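Kamodstead Creek Planting: Progress Report to the Scanlon Fund
Prepared by Senga McIver, 30/07/2026

What a month! We got 898 seedlings in along the lower bank, mostly river bottlebrush and lomandra, and the colour is already lovely. 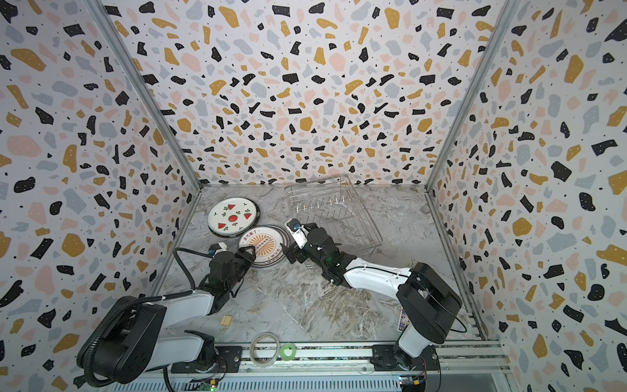
Urmila Rathore has finished the weed mapping upstream of the footbridge, so blackberry removal can start there next. 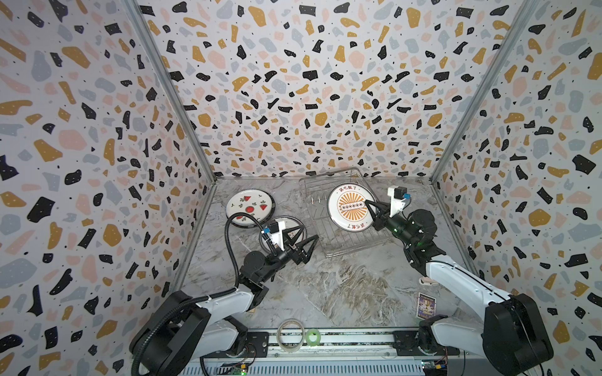 2 min read

Spending to date is within budget, apart from an extra $400 for tree guards (the wallabies are keen). Vivek Tripathi has the receipts. Still to come: 15 metres of fencing and the second water test.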